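Progress report to the Tornley fund
Project: Good practice for shared two-arm work tables
Prepared by Lies Meijer, with Jozef Peeters
May 29, 2018

Dear all,

Thank you again for your patience with us over the spring, and for the kind note that came with the second payment. It went up on the kitchen wall and it's still there. I promised you a proper account of where the practice guide stands, so I'll go through it in the order we've been working.

The guide now has 15 rules, down from 40 in the draft you saw. I know some of you liked the long version! We liked it too, until we asked the operators at Cuypers to work from it for a few weeks and found that they were skipping whole pages. Many of the rules said the same thing twice, once for the left arm and once for the right. Jozef sat down with the operators and folded those together, and the text is much easier to read for it.

The part that has taken the most time is the section on handovers, when one arm passes an object to the other. Our first draft said only that the receiving arm should have a firm hold before the giving arm lets go, and that left far too much to the person at the controls. The new text asks for the receiving arm to close first, then a short pause, and only then the release. It also asks that both arms keep their speed down for as long as they're both touching the same thing. We've written this around ordinary tableware — spoons, cups, plates, trays — as that's what the Kiva tables are used for day to day, and people follow a rule more readily when it talks about the things in front of them.

The floor section was Jozef's idea and I was slow to come around to it. It covers marked walking areas, where cables may run, and how far anything on the floor should be from the table legs. Cables are the sore point. The rule as written says that no loose cable may cross a marked mat while the arms have power, and every site we asked has told us this is harder than it sounds. We'd like to keep the rule and add a page of practical help, with cable covers and a few suggested routes, and I would be glad of your opinion on that.

We also agreed on a simple log sheet. Each run gets a line with the operator's initials, the task, and anything that was dropped or stopped by hand. So far we have 3,129 lines, all typed up by Briteo, who have been very good about our handwriting. The aim is 4,000 by the end of August, and then we'll go through the stops one by one and see which rule, if any, would have helped.

Two things are behind. The training session for new operators has been put off twice, first for want of a room and then because I was ill, and I'm sorry about that. The translation hasn't started either, and I'd prefer to hold it until the handover wording is settled — we don't want to pay for it twice.

On money, we're within the budget you approved. There is a small amount left over from travel that we would like to move to printing, if you're willing, so that every table can have its own copy of the rules on heavy card. Jozef can send you the breakdown.

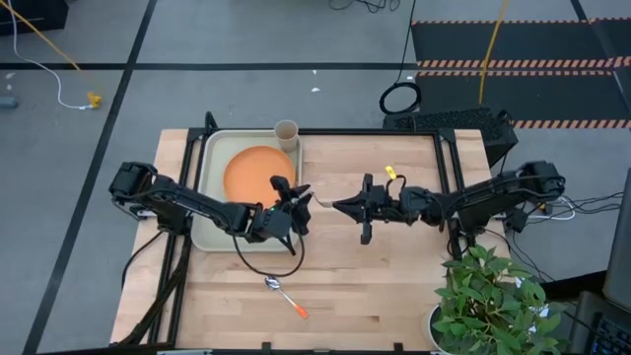
The cards would be printed on both sides, with the handover rules on the front and the floor rules on the back. If you could let us know your answer before the summer break, we can have them ready for the August visit, and you would be very welcome to join us for that.

With warm regards from us both,
Lies Meijer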